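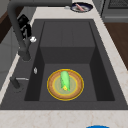 Chapter 3
Planning the Purchase of a Kitchen Robot

Before a company asks for the price of a robot, it should know what work the robot must do. This sounds simple, but many budgets are prepared in the opposite order. A manager sees a machine at a fair, receives an offer, and only then looks for a task.

In this chapter we follow Jadwiga Kurek, who plans the equipment for Hakum, a firm that prepares meals for offices. She wants to automate the handling of vegetables and dishes at the sink. She has two offers, one from Avow and one from Brevolon. The Avow arm is cheaper, but its price does not include the gripper, the mounting or the training of the staff. When these are added, the total cost grows by around 50 percent.

Her first step is therefore to write a task list. For each task she notes the object, its place at the start, its place at the end, and how often the work is repeated. A cucumber on a plate in a deep sink is a different task from a cucumber on a flat counter – the arm must reach down between walls and under a faucet. Such details decide which model is suitable.

Her second step is to test the tasks in simulation, where a mistake costs only time. Hakum sets a limit: a task must succeed in 95 of every 100 attempts before money is reserved for it.

Section 3.1 explains how to prepare the task list. Section 3.2 deals with hidden costs, and Section 3.3 compares buying with renting over a period of 20 months.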